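Home > Collections > Furniture in Use > Gallery

The Reading Room Café: Tables and Chairs

Published March 3, 2025

Introduction

The Brumon Centre reopened its ground-floor café to readers and visitors last June, following the refurbishment of the east wing. The furniture was brought together from the Centre's own stores, from the former staff dining room and from two purchases approved as part of the building works. It was decided at an early stage that the café should not be fitted out in a single matching style, and that sound older chairs should be repaired and returned to use wherever possible.

This gallery forms part of the Furniture in Use series, which records the everyday furnishings of the Centre's public rooms. Entries have been prepared by Binta Onuoha, Assistant Keeper of Furnishings. Catalogue numbers are given where an item has been entered in the register. Items without a number are treated as general equipment and may be replaced without notice.

The room

The café occupies the former periodicals store and seats visitors at small tables, most of them for two or four people. Tables are spaced so that a wheelchair or pushchair can pass between them, and staff return the chairs to their places at the close of each day. Visitors are welcome to move a chair to another table, but are asked to lift it and not to drag it across the floor.

Tables

The café tables are square, with pale tops on a central pedestal. A pedestal was preferred to four legs as it leaves more room for the knees and allows chairs to be pushed well in. The tops are wiped down between sittings and should not be treated with polish. Stickers and notices are removed when the tables are given their full clean at the end of each month.

Upholstered chairs

The padded chairs were supplied by Goltetti and are intended for visitors who wish to sit for longer. They are heavier than the painted chairs and are normally kept at the tables furthest from the counter. Spills should be reported to a member of staff so that the covering can be attended to promptly.

Painted slatted chairs (register no. 684)

The cream slatted chairs came from the staff dining room and are entered in the register as a single group. Their curved side members and long vertical slats make them comfortable without a cushion, and the open back is light enough in appearance to suit a small room. They were repainted by Ajayi Joinery before the café opened. Light scuffing to the lower parts of the frame is accepted as ordinary wear, and the chairs are retouched once a year. A chair with a loose joint or a split slat is withdrawn at once and sent to the workshop.

Moving and lifting

Staff and contractors are asked to hold a slatted chair by a rail, with both hands, and never by a single slat. Chairs should be carried one at a time. They are not designed to be stacked, and those stacked in the old dining room suffered most of the damage recorded in the register. Felt pads are fitted beneath the feet and are checked every 5 weeks. Replacement pads are kept in the Povico cabinet beside the service door.

Further information

The full condition report for the group is held in the study room under file 113 and may be consulted by appointment. Enquiries about the furniture, including requests to reproduce material from this gallery, should be addressed in writing to the Furnishings Office. The next gallery in the series will cover the benches and coat stands of the entrance hall. 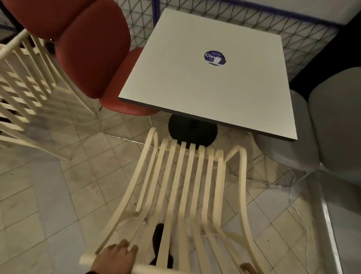
Requests to consult the file should give the register number of the group and a preferred time of visit. The Furnishings Office will reply in writing to confirm the appointment.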